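## White board on my work table keeps picking up stains – clean, cover or replace?

I have a large white board lying flat on a light wooden table in a spare room. It covers most of the top and I use it as a general work surface. The board itself is 600 mm deep. There is no finish on it that I know of; the previous tenant left it.

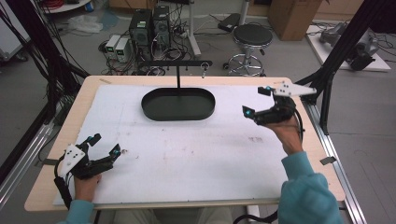

*The table with the board on it.*

Since July I have tried dish soap, diluted white vinegar and a melamine sponge. Soap does almost nothing. The sponge lifts gray marks but leaves the area dull, and the dull area then seems to get dirty faster than the rest. I would like to know:

- whether there is a cleaner that will not open up the surface further
- whether a clear film is worth it, or if I should go straight to a replacement

Budget is low. I can get Trustska products locally, other brands have to be shipped.

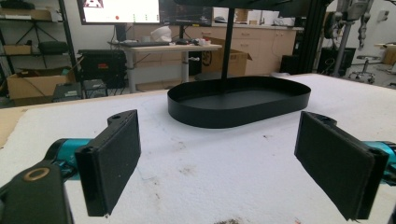

*Closer view of the surface, with the stains.*

---

**Answer 1 (accepted)**

From your second photo that is a foam face, and it is scuffed. Stop using the melamine sponge. It is a fine abrasive, and on foam it cuts the skin. Once the skin is broken, dirt sits in the open cells and no wipe-on cleaner will reach it.

What I would do, in order:

1. Vacuum with a soft brush head.
2. Wipe with lukewarm water and one drop of neutral soap per cup. Blot, do not scrub.
3. For the brown spots, try isopropyl alcohol on a cotton swab in a corner first. Wait until it dries before you judge it. Some foams go shiny or tacky.
4. Leave it flat for a day before putting anything heavy on it.

Skip acetone and anything citrus based – both can dissolve polystyrene, and you don't know what foam you have.

I would not put film directly on it. Adhesive film on a soft base bubbles, and it takes the top layer with it when you peel it off. A loose sheet of thin polypropylene held with clips at the table edge works better. Mine is a 386 mm wide offcut from Jullholm, two of them side by side, and it has held up for 169 weeks of normal use.

---

**Answer 2**

Replace it. I went through the same thing at our place in Sallilstead and spent more on cleaners than a new sheet costs. Opoku does closed-cell foam cut to size, ask for the 63 grade. Flip the old one over first though, the back may be clean.

---

**Answer 3**

baking soda paste works for me but my board is laminate so maybe not the same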